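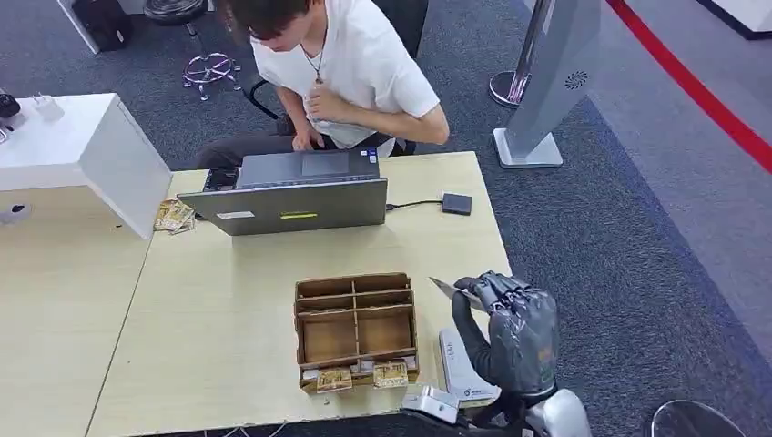
July 21, 2022

Hyphenation in the Narnari layout template. The body style had automatic hyphenation on, with a minimum of two letters before the break, and that gave us "re-" and "un-" at the ends of lines all over the Conville handbook. I raised the minimum to three and switched it off for headings. The laptop with the yellow-green sticker on its lid has the new template. Every other machine is still on the old one, so check before you open a chapter and save over it.

After the change, chapter 7 runs to 29 pages and no longer fits the section we planned. Most of the extra length comes from the narrow side notes, where a long word now drops whole to the next line. Tried setting those at 80 percent letter spacing – ugly, put it back.

Print this page | E-mail this page

Soft hyphens are a separate problem. The text that came from Rattanakul has them typed into product names, and they stay in place whatever the style says. Wanetti must never break, so I searched for the soft hyphen character and removed it wherever it fell inside that name. 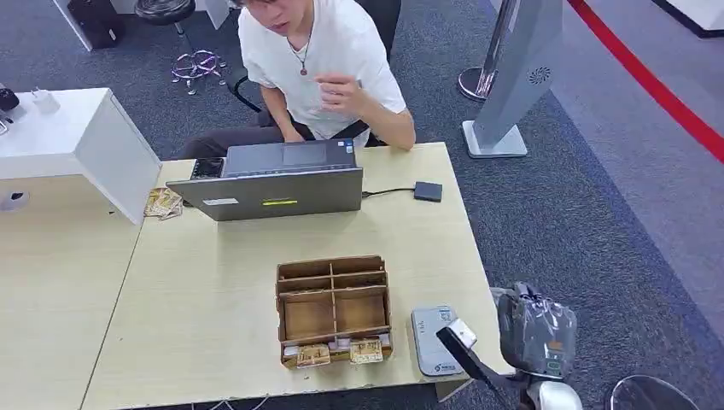
Non-breaking spaces next. The import drops them between a number and its unit, so "7 mm" can split across lines. Ismael Falcão wants a search pattern that puts them back in one pass. It's simple enough to run with the laptop open on the table, one chapter at a time, but it also catches dates, and those have to be skipped by hand.

Still to do: tables, captions, index. Index can wait until September.

We use cookies to remember your settings. Accept | Learn more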